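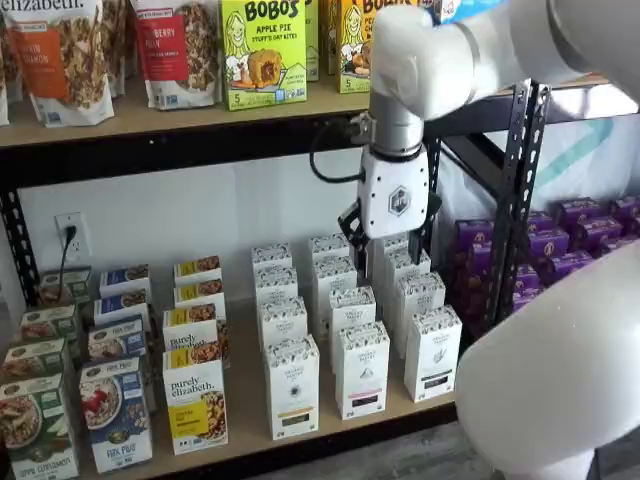
When should you drop the afternoon nap? Most kids are ready somewhere between three and five, and the best sign is that a nap pushes bedtime later night after night.

We went through this with our youngest over the winter, and I said I would write it up once things settled down. They have mostly settled down.

For a long time she napped after lunch without any argument. We lived by that nap. Then in January she started lying awake at bedtime, singing, asking for water, getting up to check on the dog. She wasn't upset. She just wasn't tired. Some nights I sat in the hallway for 52 minutes before it went quiet, and I know the number because I had started writing it down in a notebook.

I tried moving bedtime first. That didn't help, and it made mornings worse. Then I tried waking her early from the nap. If I let her have 44 minutes she still took forever to fall asleep at night, and she was in a terrible mood when I woke her. Anything shorter was worse than no nap at all.

So in February we stopped. I told her that she was having quiet time now, and that she could sleep if she wanted to but didn't have to. She got a basket of books, the stuffed rabbit and a lamp she was allowed to turn on by herself. The lamp was the big attraction.
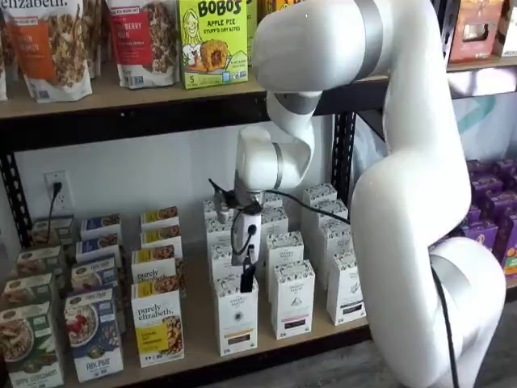

The first two weeks were rough. She held up fine until 4 p.m. and then cried about everything: socks, the wrong cup, a banana that had broken in half. I moved dinner earlier and put her bath right after it, and we skipped most of our late afternoon errands. If we drove anywhere after 3 she fell asleep in the car, and that counted as a nap as far as bedtime was concerned. We live in Vaughan and my sister's place is a long enough drive to cause trouble every time, so we visited in the mornings for a while.

Bedtime went from 8:30 to 7. That felt very early, but she was asleep quickly and slept through. I had worried she would be up before dawn and she wasn't, except for a few days when she had a cold.

Her room helped too. We keep it at 68 degrees and put up a darker shade when the evenings got lighter. I tried a white noise machine for a week and she didn't care either way, so it went back in the closet.

Daycare was the harder part. They still had everyone lie down after lunch, and she would often drop off there. I asked if she could look at books on her mat instead, and they were fine with it. On the days she did fall asleep they told me at pickup – that was all I needed, and I planned on a later night.

She still naps once in a while, usually when she is getting sick or after a long morning at the pool. I let her. Quiet time is still on the schedule every day, and I plan to keep it until she starts kindergarten.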